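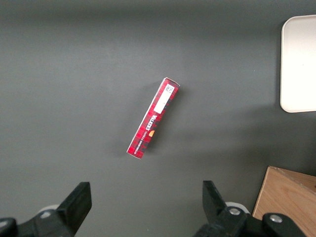

Gripper notes, 9/27/18

I finally got a good long stretch at the two-arm table, so I'm writing this up while I still remember it. The question is whether we stay with the Brasteck fingers on both arms or go over to the Movmont ones (Yvonne Sowerby's favorites, and she may well be right!). The shortbread box is my main test piece, being slim and stiff and easy to knock crooked if one finger touches early. I have the approach speed at 100 mm/s and I'd like to leave it there until both sets have had a fair go.

The wrist camera is nice to work with when the box lies at a slant, though I still trust the fixed view more for judging where the tray is. Sponge and bottle come after the box, then the drawers, and I suspect those slim bar handles will decide the whole thing for us.

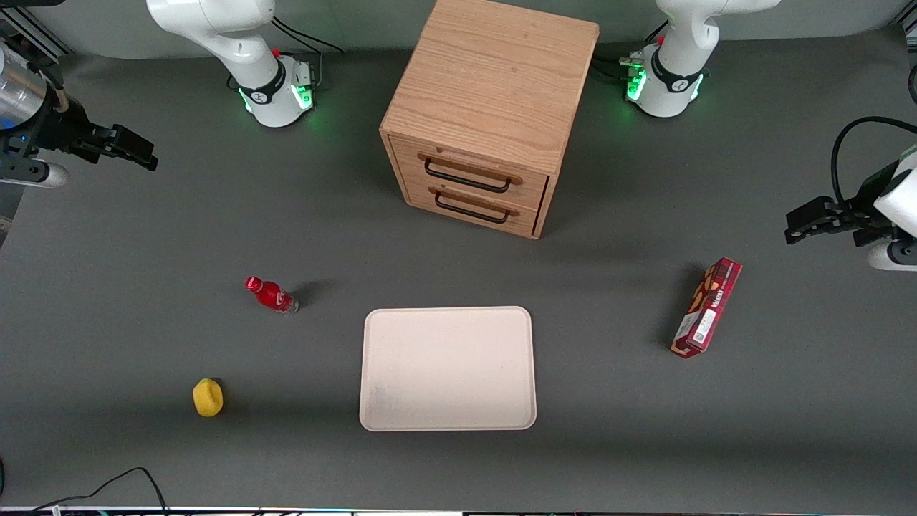
Pauline Heywood thinks I should do the drawers first, as a pad that slips on a metal bar won't be worth tuning for anything else. Fair point, and I've moved them up. Still to do: ask Flesus for 2 spare pads, and copy the settings over to the other arm before anyone changes them.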